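BERGERON HOUSE RESIDENTS' ASSOCIATION
Minutes of the Snack Table Subcommittee
August 5, 2022
Common Room, Nastden Wing

The meeting was called to order once a quorum had been confirmed. The minutes of the previous meeting were approved without amendment.

1. Sorting of donated snacks

Members sorted the packaged snacks at the common room table. The checkered cloth is to stay on that table for sorting and is to be laundered before the fall social.

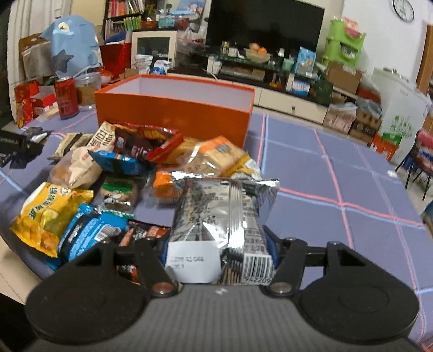
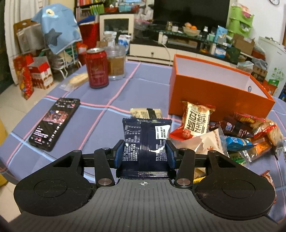 One resident asked whether the packets with labels in Chinese could be given a short note in English, as several households need to know about nuts, egg and milk before they take anything. Gisa replied that the notes could be handwritten on card and placed with each group of packets. It was agreed that no packet would be put out until its ingredients had been read by a member able to do so. Anything that could not be read would be held back.

2. Storage

The subcommittee considered where unopened stock should be kept. The cupboard in the Nastden Wing was preferred to the shelf by the laundry, which is warm in the afternoon. Filled buns and other short-dated items are to go out first. Crisp and brittle items are to be placed on the upper shelf and drinks on the floor of the cupboard.

RESOLVED: That stock be moved to the Nastden cupboard, and that the key be held at the front desk.

3. Budget

The balance carried forward was reported as $97. A request for a further $800 for the year was discussed. Two members felt that the sum should be tied to attendance. The request was approved subject to review in October. A proposal to raise it to $1,000 was withdrawn.

4. Fall social

The Pondden Room has been reserved. Snacks will be set out by type, with sweet and savory items on separate tables. Each household may take 3 packets on arrival, and whatever remains may be shared after the first hour. The question of hot drinks was deferred.

5. Other business

It was noted that the sign-out sheet for the folding tables is missing. A new sheet will be posted by the door.

There being no further business, the meeting was adjourned. The next meeting will be held in October.

Comments (3)

nastden_2ndfloor
Could the cards list sesame as well? It was left off last year.

Gisa
Yes, sesame will be added. Please send any other requests to the front desk before the social.

R. on four
Is the limit per household or per person? There are five of us and item 4 seems a little strict.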